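August
By Francine Zacharias

My grandmother made soup the way other people keep a diary. There was always a pot of it somewhere in the house, on the back ring or cooling on the step with a plate over it, and if you wanted to know what sort of week she'd had you only needed to lift the plate. Barley meant things were going along nicely. Plain onion meant a bill had come. I have thought about her a good deal this summer, because I have spent most of it in Wosthorpe, a small town on the estuary where people still eat soup at midday in August and think you a bit odd for remarking on it.

I first went for a weekend, to see an old friend, Chantal Chan, who moved there when her children left home and has been telling me ever since that I ought to come. On my first morning she walked me down to the old chapel hall, where a long table is set out from half past eleven and anyone who likes can sit at it. The soup that day was pea and mint, rather thin, with a great deal of pepper, and I had two helpings and missed my train (there was another one, but I missed that as well).

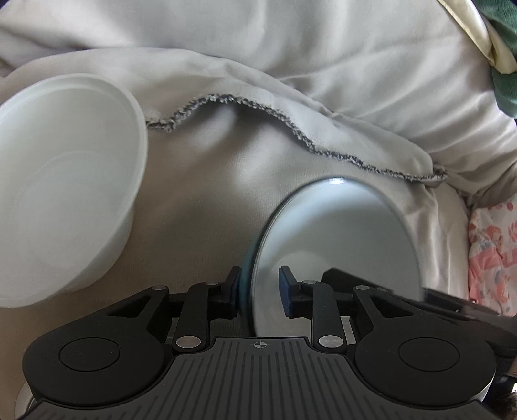

The table has been going for 11 years. It was started by Sheldon Pelletier, a retired ferry engineer with enormous hands and a very soft voice, after the café on the quay shut and he found he had gone from one end of a week to the other without eating a meal in company. He is quite frank about it. He had a big pan, he had an allotment with far too many leeks, and he put a card in the window of the ironmonger's. Seven people came. One of them was Vernon Ross, who had only come in to ask whether the hall roof was being seen to, and who has made the bread ever since.

Vernon's bread deserves an article to itself and I told him so, which he didn't care for. It is a brown loaf, close and slightly sour, made with flour from the mill at Perron a few miles inland, and he bakes it in the small hours because that is when he has always been awake. He worked nights for most of his life, on the railway, and when he stopped working his body simply carried on without telling him. So at three in the morning there is one lit kitchen on Tanner's Row, and by seven there are loaves wrapped in tea towels along the sill, and the neighbours have long since given up setting their alarms.

What's in the pot

There is no menu, and asking for one marks you out at once. Whoever is cooking decides on the morning, according to what has been left in the porch, and in August what has been left in the porch is courgettes. I ate courgette soup with curd cheese, courgette soup with rice, and courgette soup with so much lemon in it that Chantal had to go outside for a minute. I also ate the local speciality, which is called varar and which I'd never met anywhere else. It's a cold soup of buttermilk, cucumber and smoked eel, and I am sorry to say I put off trying it until my third visit, on account of the eel. It is lovely. It tastes like standing in a larder.

Zachary Kowalchuk makes the varar. At twenty-six he is the youngest of the cooks by a long way, and he learned it from a neighbour who wouldn't write anything down, so he had to stand next to her and guess at the handfuls. He has since written it down himself, in pencil, inside the door of a cupboard in the hall kitchen, where it has already been corrected in two different hands. The argument is about dill. I was asked for my opinion and gave a cowardly one.

I did try to make it at home. You salt the cucumber and leave it in a cloth, you beat the buttermilk with a little mustard, and you keep the whole lot somewhere very cold until you're ready to sit down. My fishmonger had no eel, so I used smoked mackerel, and my husband said it was very interesting, which after thirty years I know how to translate.

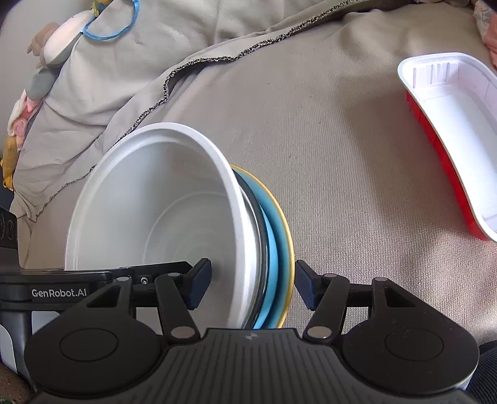
Sitting down with strangers

The thing I hadn't expected was how little anyone talked for the first ten minutes. I come from a family where silence at the table meant that somebody was in trouble, and I kept wanting to fill it. At Wosthorpe they eat first. Spoons, bread being torn, the door going now and then, and then somebody pushes back a chair and says something about the tide, and it all starts up at once and doesn't stop until the washing up is done.

I heard about a hip operation, a stolen dinghy that had been returned painted a different colour, and a daughter in Norumance who telephones every evening to describe what she is having for supper. I was told, by a lady who had never seen me before, that I'd look better with a fringe. I have thought about it since and she may have a point.

It isn't always comfortable. Sheldon told me there was a winter when two brothers who hadn't spoken since their father's funeral both began coming, and sat at opposite ends for months, and everybody ate rather fast. I asked how it ended and he said it hadn't, they still sat at opposite ends, but one of them had started passing the salt down.

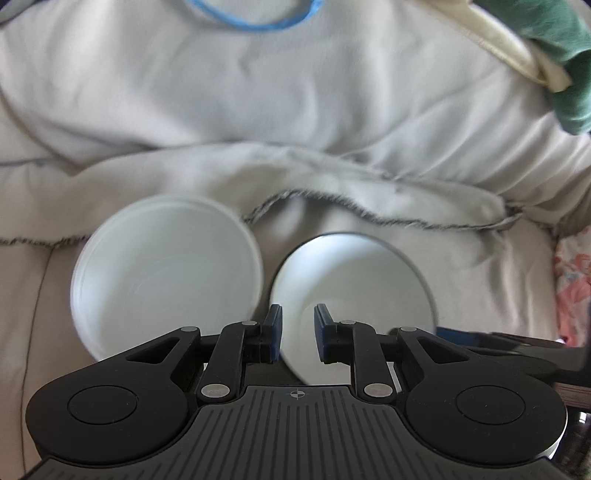 White bowls on a pale cloth.

Last year they kept a tally in a red exercise book, at the request of the people who own the hall, and it came to 1,319 dinners. Sheldon showed me the page but was plainly more interested in the one opposite, where somebody had drawn a very good heron. There's a tin for money by the door. Some people put in a note and some put in a button, and the leeks, he says, cost the same either way.

I went back for the last time a fortnight ago, on the early train, with a jar of my grandmother's pickled walnuts, or at any rate my own attempt at them. Vernon held one up on a fork and looked at it for quite a while. Then he cut me the end of the loaf, which Chantal tells me she has been waiting four years to be offered, and Zachary brought the pot through. It was barley.

More from Food & Home
The hedgerow year: what to do with sloes
A kitchen table with 100 years of scratches
Letters: your thoughts on cold rice pudding
Slow boat to Perron: a weekend by the canal

Sign up to our newsletter for recipes and reading, once a month. We use cookies to help our website work properly. By carrying on you agree to our cookie policy.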